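Piltenlow Shared Workshop
Members' meeting, August
Minutes

Right, it's my turn with the notebook again, so apologies in advance for the spelling and for the bits where I got interested and forgot to write. We started at 6:40 pm, once the kettle had been found, and we had enough people in the room to vote on things.

Last meeting's minutes

Read and approved with one correction. I had written that the paint cupboard would be locked. What we agreed was that it would be labeled. It's labeled now and I have fixed my copy.

The floor

This took up the first half of the evening, which I don't mind at all because I love the new floor! The final invoice from Ospina came in at $3,889, and that covers the grinding, the patching by the roll-up door and the gray epoxy. It was paid out of the building fund. Two members asked if we could have got it cheaper and we had a long chat about the other quote (lower, but it left out the patching, so we'd have been buying that separately anyway). The room voted to record that we're happy with the work. I'm happier than that, but the vote was for "happy."

We then talked about how to keep it nice. What we settled on:

Sweep at the end of every session, soft broom only. The stiff yard broom lives outside now.
Damp mop once a week with the Gonix cleaner, mixed weak. One capful too many and it dries streaky.
No dragging. If it has feet, lift it or get someone to help you lift it.
Oil and coolant get wiped up right away, and the rag goes in the lidded can.

There was a request for painted walkway lines. Most people liked the idea, but we couldn't agree on a color (yellow was ahead when we ran out of patience) so it's carried over to next time.

The red frame

Next up, the red steel frame and whether it can stay where it is. I walked over to have a proper look during the tea break, and it's a solid thing, all plate and beam with big silver hex bolts in it. The dark gray top is the part everybody wants to put their coffee on. Please don't.

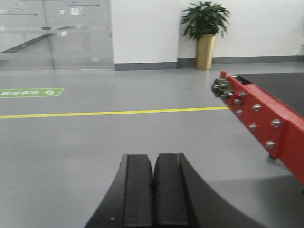
Red frame with its hex bolts and dark top, on the gray floor.

The main worry was the foot. The end bracket comes down to a small dark foot, and with that much steel above it people were nervous for the epoxy. We talked about rubber pads, a square of plywood, and a strip of old conveyor belt that one member has been saving for years and would dearly like to find a use for. Pads won. We'll buy a set from Starkik and try them for two months, then look at the floor and see if it's marked.

Second worry, the bolts. They stick out from the red plate, and a couple of us have had sleeves catch on them when squeezing past. I suggested plastic caps. The counter-suggestion was to move the frame so nobody has to squeeze past in the first place, and I have to admit that's the better plan. So it gets shifted a little farther from the bench side once the pads are here, and if sleeves are still getting caught after that we'll talk about caps again.

Somebody asked about the little red knob up near the front end and whether it should be left alone. Answer from the people who use the frame most: yes, leave it alone unless you've been shown. The dark bracket and nuts just under it are to be checked with a wrench as part of the monthly safety round, and I've added a line for that on the clipboard sheet.

Storage and clutter

The long shelf is full again. We agreed on 3 weeks' notice for anything without a name tag, and after that it goes on the free table by the door. Offcuts shorter than your forearm go straight in the scrap bin (yes, we argued over whose forearm, and no, I'm not writing all that down). The Piltenlow sign from the old unit is staying, because too many of us are fond of it.

Evening hours

The trial of later opening has gone well and we voted to keep it through the fall. Last one out checks the roll-up door, the compressor and the lights, and signs the sheet. Signing the sheet without checking the compressor was mentioned twice, with some feeling.

Any other business

The hand soap has run out and I'm picking some up. The first aid box needs new bandages. The radio can stay, at a volume where you can still hear someone shout.

To do before next time

Order pads from Starkik: bench group
Move the red frame once pads are fitted: bench group, after hours
Add cleaner mixing note above the sink: me
Bring color samples for walkway lines: anyone with strong opinions
Soap and bandages: me

Meeting closed at 8:15 pm. Next one is in September, same room, and please bring your own mug.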